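Washing and putting away the wine glasses after a dinner

Quick version for whoever is on sinks. Longer than it needs to be but we lost a lot of glasses last winter and most of it was in the washing, not the drinking. Read it once before your first shift.
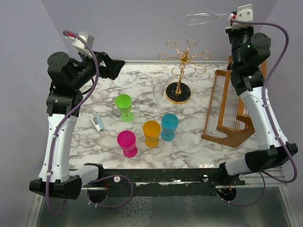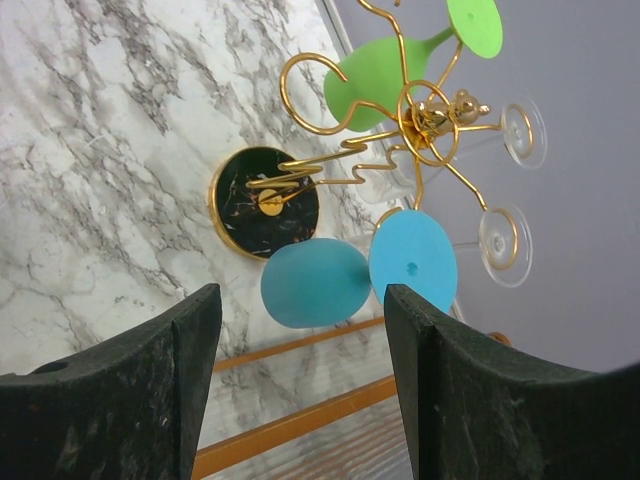 Noguchi Hall Supper Club | Kitchen & Glassware Team

Before anything else

Start while people are still on coffee. Red wine left overnight in the bottom of a glass is a pain — soaks out, but slowly. If you really can't wash that night, at least rinse and leave an inch of water in each one.

Clear the big sink completely. No pans, no forks, no peeler hiding under the suds. Put a folded dish towel on the bottom of the sink and another over the divider. Swing the tap to the side. More glasses get chipped on that tap than anywhere else.

Take rings off. Bracelets too.

Sorting

Set them out in this order on the left counter:

Plain clear glasses with stems
Tumblers
Colored and frosted ones
Anything with gold on the rim or painted by hand

Wash in that order, change the water when it goes cloudy. The gold rims go last in cool-ish water with hardly any soap. Never the dishwasher for those, it takes the gold off a bit at a time and you don't notice until it's gone.

Washing

Warm water, not hot. If you can't keep your hand in it then it's too hot for thin glass. A cold glass straight into hot water can crack, so let anything from the fridge sit out first.

Small squirt of dish soap. Smaller than that.

One glass in the sink at a time. Hold it by the bowl, not the stem or the foot. Twisting the foot one way and the bowl the other is how stems snap, and it usually goes in your palm. Soft sponge round the rim first (lipstick), then inside, then the outside, then foot. Don't jam your whole fist in a narrow one. Use the foam brush on the long handle, it hangs by the window.

Rinse under the slow tap. Then a second rinse in the tub of clean water with a splash of white vinegar. Takes the film off, and you wont smell it once dry.

Lipstick that won't shift — dab of baking soda on a damp finger. Same for the gray ring you get near the bottom. Don't scrub frosted glass with it though, the finish can go patchy. Just soap and patience on those.

Drying

Upside down on a clean towel, not touching. Leave 8 minutes to drip, then dry by hand while they're still a little damp. Two cloths, one in each hand, so no fingers on the glass. The lint-free ones are in the Ternari box. Please do not use these on the stove!! And no fabric softener when you wash them, it leaves grease on everything.

Frosted glass hangs on to lint and shows water marks when it's half dry. Go over it twice.

Hold it up to the light. Smudge? Breathe on it, wipe again, done.

Putting away

Right way up on the shelf. I know people argue about this. The rim is the thinnest part and it shouldn't carry the weight, plus air gets trapped underneath and goes stale. Dusty shelf is a seperate problem, wipe the shelf.

Hanging racks and wire holders are fine for upside down because the rim isn't sitting on anything. Check the wire is dry first. Put glasses in on alternate sides so it doesn't tip, and take them out the same way.

Max 14 to a crate if they're going back to the store room. Cardboard dividers in, lid on, crate goes on the low shelf. Store room code is 2826.

Breakages

Stop. Tell everyone at the sink. If it broke in the water, pull the plug and let it drain, don't feel around for the pieces. Thick gloves for the big bits, damp paper towel for the splinters, wrap it all in newspaper and into the hard bin. Throw out the sponge.

Chips count as broken. Even tiny ones. Run a dry cloth round the rim and if it snags, out it goes.

Write it in the book. We had 153 stems at the last count and Pui-shan Kuo orders replacements in March, so anything not in the book doesn't get replaced.

Out of vinegar or cloths, text Ka-ming Liu before Saturday noon. Towels go home with whoever washed last, back clean next time please.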